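Help Wanted: People to Teach a Sandwich Machine Some Manners

Gullby is a shared workshop with two workbenches nobody fights over, one everybody fights over, and a build that has taken over the good one since February. The build is called Rirnurari. It is a two-armed machine that is meant to put a burger together from parts you hand it, in the order you ask for, without launching the lettuce.

We are looking for participants. The pay is modest, the coffee is worse, and you will get to say you argued with a robot about cheese.

What the build is

Rirnurari started as a home project in a garage and moved to Gullby when the garage was needed for a car. The arms are printed and bolted together from stock parts, the controller is an old desktop with its side panel off, and the software is called Flillero. Flillero learns by copying. A person guides the arms through a job many times over, the program stores each run, and then it tries the job alone and we all lean back a little.

The food is fake. We tried real buns for one week and the workshop mice were very supportive.

So far we have 1081 stored runs. Most of them were made by the same few members, who all reach for things the same way and all get tired at the same time of night. The machine has picked up our habits, including one member's tendency to pause over the patty as if having second thoughts. We need other hands.

What you would do

You sit at the table and move a pair of handles. The arms follow. You pick a piece out of a holder, set it down, pick the next one, and so on until there is a burger or something burger-adjacent. Then you reset the pieces and go again.

A session lasts 2 hours with a break in the middle. We'd like each participant to finish 200 runs over however many sessions that takes. Some people find the rhythm of it soothing. Some people start talking to the bun. Both are fine, and the microphones are off.

Between runs you will be asked to say what went wrong, if anything did. "It slipped" is a good answer. "The left arm hates me" will be written down but is harder to fix.

Who we want

Anyone over 18 who can sit at a table and use both hands. Left-handed people are very welcome, as our whole data set leans right. No background in robots, programming or food service is needed. If you have worked a grill line, please tell us, and please be kind about our assembly order.

Glasses are fine. Long sleeves should be rolled up. Loose bracelets come off before you touch the handles – we have a dish for them.

Who we don't want

People who plan to race. The machine copies speed along with everything else, and we have already had to throw out one afternoon of very impressive, very useless work.

What you get

A flat fee for each session, paid the same day. Parking behind the building. A month of Gullby membership once your runs are done, which includes the laser cutter on the days it feels well. Your name in the project notes if you want it there, or left out if you'd rather your family didn't find out.

We store arm positions and table video with each run. The release form covers what we keep and who can see it, and it is written in normal sentences. Read it before you come in. If you change your mind later, write to us and your runs will be taken out.

One more opening

We also need a parts person for the same stretch of weeks. Hegyi, the small shop that cuts our brackets, sends them over in mixed bags, and someone has to sort, deburr and label them. This pays by the hour and involves a file and a good deal of patience. You may do both jobs, though not at once.

How to sign up

Come by Gullby on Monday at 7 p.m. and ring the bell at Unit 1105. Ring it twice, as the first ring usually gets blamed on the compressor. Or leave a note through the contact form with your free evenings and which hand you write with. You'll get a reply with a time slot and the release form.

Places are filled in the order people write in. If we run out, you go on the list for the next round, which is french fries. We are trying not to think about the french fries.
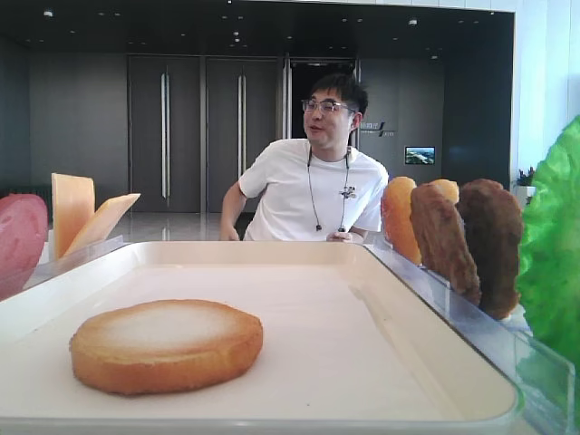
Do I have to finish all my runs if I find out after one session that I can't stand it?
You can stop whenever you like. You keep the fee for each session you've done, and the runs you made still get used unless you ask us to remove them. The free month of membership is only for people who finish the full set.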